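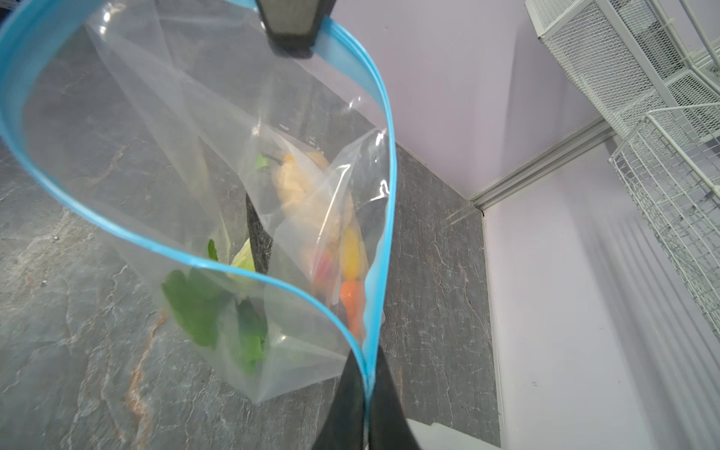
Should households wash and reuse zipper bags that have held fresh produce? As a rule, they should, provided the bag held only vegetables or fruit, closes fully, and has been washed with soap and dried before it is put away.

Home Opinion Kitchen & Pantry Archive Contact

The Case for the Second Bag
By the Editorial Desk, Turnent Household Review
February

It is the position of this publication that the clear zipper bag is treated too casually in the American kitchen. It is bought by the box, used for an afternoon, and thrown out with the trimmings. A bag with a sound seal deserves better management, and so does the food placed inside it.

The practice we wish to defend is double bagging. Small items are gathered in a small bag, and the small bag is placed in a large one. Readers have written to object that this uses two bags where one would serve. The objection is fair on its face. It assumes, however, that both bags are discarded together. In a well-run kitchen the outer bag seldom touches food at all and may remain in service for months.

Consider the mini pepper, which is commonly sold in mixed colors and in quantities greater than one meal requires. Left loose in a refrigerator drawer, the peppers roll beneath heavier vegetables and are found when they have softened. Placed in a small bag inside a larger one, they remain together and can be lifted out at once. The color can be seen through both layers, and no label is needed.

Moisture is the more serious question. Peppers should go into the bag dry. Any that are cut should be kept apart from those that are whole and used first. A folded paper towel in the inner bag is advisable in humid weather, and it should be changed when it feels damp. We do not recommend pressing out all of the air, as one would for meat going into the freezer. Fresh vegetables keep better with a little room.

Clear bags are also to be preferred over printed or tinted ones. Our correspondents in Skirkley, where the Kornier Cooperative has sold storage goods since 1860, report that shoppers there still favor opaque paper for root vegetables. For potatoes and onions we have no quarrel with them. For peppers, herbs, and anything else that declines quickly, the contents ought to be visible each time the drawer is opened.

A colored seal is a modest convenience that we have come to value. It shows at a glance where the opening lies, and an incomplete closure is easier to detect. The Yao Street pantry program adopted bags of this type in 2000 and has kept them through two changes of supplier. Its written instructions direct that the seal be run between finger and thumb from one end to the other, then checked again at the corners.

Some limits must be stated. A bag that has held raw meat, fish, or eggs should not be returned to use. A bag that smells after washing should be discarded, as should one with a split along the seal. Washed bags should be stood open over a utensil until the inside is fully dry, including the bottom corners, where water tends to collect.

We would ask manufacturers to sell large and small sizes together in one box. At present a household must buy each separately, and the large size is often out of stock.

Filed under: Food Storage, Household Economy, Opinion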